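April, second week on the sorting planner

Started at 7 with the replay from last night still open. The bimanual planner deadlocked twice in the same place, both times after the left arm had claimed a pick and the right arm had already reserved the volume over it. The reservation table is keyed by block ID. It should be keyed by swept volume. I wrote this down in February and then did not do it.

Spent the morning moving the reservation logic out of the Zeltero node and into the shared scheduler. Each arm now submits a full approach-grasp-retreat envelope before anything moves, and the scheduler grants it or returns a wait with a timeout. Timeout set to 2 s for now. Obinna Okafor wants it adaptive. I want it to work first.

Side effect: the Lornico bridge was publishing joint states with the receive time instead of the sample time, so every envelope check ran against a slightly stale arm. Fixed in the driver. Mean offset was 15 ms. Not enough to explain the deadlocks, but enough to explain the jitter in the clearance plots that I had blamed on the filter.

After lunch, perception. The color classifier still flips between orange and red under the warm light profile. Switched from a fixed hue threshold to per-session calibration from the bin contents and refactored the config loader so both arms read the same file. Deleted 11 unused parameters. One of them was used. Restored it.
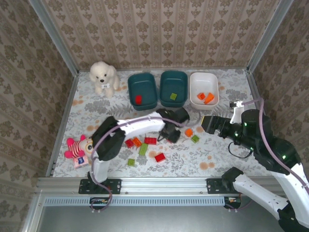 The arbitration rule is the weak part now. First-come works when the targets are spread out and fails when both envelopes cover the same few centimeters. The right gripper is pointing at the orange cube with the small green block just beside it, and the left one is hovering over the blocks near the center, so a grant to either arm has to account for fingers opening into the neighbor's space. Tried scoring requests by retreat distance instead of arrival order. Better in simulation. The cost term for finger sweep is a constant and needs to come from the gripper model.

Merged the scheduler branch at 15:40 behind a flag. Quezada build passes, Staraser build fails on a missing header, left for tomorrow.

To do: finger sweep from the URDF, log denied grants with a reason code, ask Obinna where the old clearance data went.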